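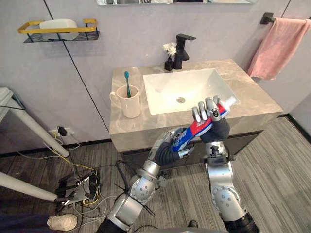 Both hands on the toothpaste at the bathroom bay, Skusinside open day.

Skusinside opened its Wanlow workshop to visitors on February 20, 2020, and I went along with Colton Penner from our branch. There were 98 names on the sign-in sheet when we arrived and they were taking people round in groups of 6. Tea was in the corridor.

Our guide was Nathalie Lapointe, who runs the teaching floor. The firm does not write out a program for each household job. A person does the job through the robot, many times over, and the recordings are used to train it. She calls each recording a take. A take that goes wrong is kept but marked, and somebody has to go through them all at the end of the day.

The bathroom bay is a sink unit set up on office carpet, with a mirror, a black tap, a shelf and a pink towel on a rail. A toothbrush stands in a mug on the left of the counter. The job that morning was the toothpaste: hold the tube in both hands, one at the crimped end and one up near the neck, and bring it to the basin. Kirsten Thibodeau was operating. She wears a pair of gloves and a headset, and the arms follow her. I asked how long it took her to get used to it and she said most of August, mainly because she kept squeezing too hard. There is very little feeling in the gloves, so she judges the grip by eye.

She is expected to do 80 takes in a shift. The mug and the towel are moved a little between takes so that the robot does not learn just one layout. Colton asked whether a half-empty tube counts as a different job. It does, and they keep a box of them.

We then had a long wait while the operators changed over, and Nathalie used it to talk about the legs. The robot in this bay wears dark cloth over parts of its body, and the silver shell shows again below the hem of the trouser leg.
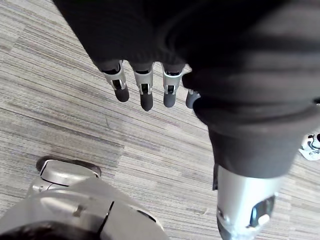 The hands can hang down with the fingers pointing at the carpet, and this is how operators are asked to leave them when they pause – clear of the floor and clear of the feet. Rosalía Valcárcel, who took over from Kirsten, told us that starting a take with the hands in an odd place spoils more recordings than dropping things does.

The other way of teaching is by hand. You take hold of the arm and move it through the job yourself. We were allowed to try this on a smaller arm called Jinley in the next room. It is heavier than it looks, and my attempt at putting a cup on a shelf was marked as a failure. Colton's was accepted.

Questions at the end were taken by Garnet Caron. He would not give a price. The next open day is planned for August and names can be left at the front desk. Parking is poor, so take the 109 bus, which stops at the gate.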